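Truselville Basketball Association
Official account of the association and its member clubs

1/ The Truselville Basketball Association has completed its review of the overtime period played between Monard and Dastville on February 16, 2020. The findings are set out in the posts that follow. Members are asked to read the full thread before writing to the office.

2/ The final score was Dastville 108, Monard 104. That result stands. Monard's protest was received within the time allowed and was heard in full.

3/ The protest concerned a substitution made with 40 seconds left in overtime. Monard held that its player had reported to the scorer's table before the ball became live and should have been allowed onto the court.

4/ The review panel studied the game recording, the scorer's sheet and the written reports of both officials. It found that the player reported after the ball had been handed to the free throw shooter. The officials were correct to hold him at the table until the next dead ball.

5/ The panel also found that the Monard bench was told of this decision late. The table crew should have informed the coach at once. A reminder on this point has gone to all table crews in the league.

6/ Several members have asked whether the comments made by the Monard head coach after the game will lead to a penalty. Coaches may disagree with a call in public. They may not question the honesty of an official. The remarks in this case were sharp, but they stayed within the rule. No action will be taken.
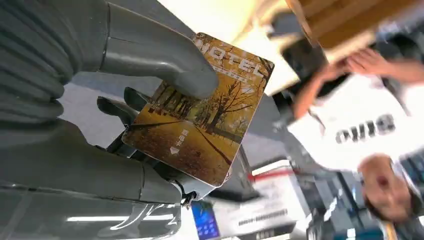 2 min read · 475 words

7/ The same standard applies to players. A Dastville starter posted a reply to his own coach's decision to bring him off the bench in the second half. Minutes and lineups are the business of the club. The association has no role in such matters and will not comment on them.

8/ Attendance for the game was 233, the full number allowed in the Monard gym under its current permit. Some visiting supporters were turned away at the door. Clubs are reminded that the visiting side's share of seats must be set aside until tip-off.

9/ We have been asked about the Gál Trophy. Because the result stands, Dastville keeps its place in the semifinal. Monard moves to the placement bracket and will host its first game there. Both clubs have been given their schedules.

10/ Clubs that reach the final in May will receive a separate notice on travel, team benches and warm-up times. Please do not call the office about these items before the notice is sent.

11/ A correction to our earlier post: the third foul charged to Monard in overtime was a team foul on the floor and was recorded properly. Our first summary listed it as a technical foul. The summary on the results page has been changed.

12/ Either club may appeal the panel's findings in writing within 14 days of receiving them. An appeal must name the rule in question. General complaints about officiating should go through the usual game report form.

13/ The association asks supporters of both clubs to stop sending messages to the two officials through their personal accounts. Messages of this kind will be passed to the home club of the sender where that club is known.

14/ The full text of the findings is available to member clubs through the club secretary. Replies to this thread are closed.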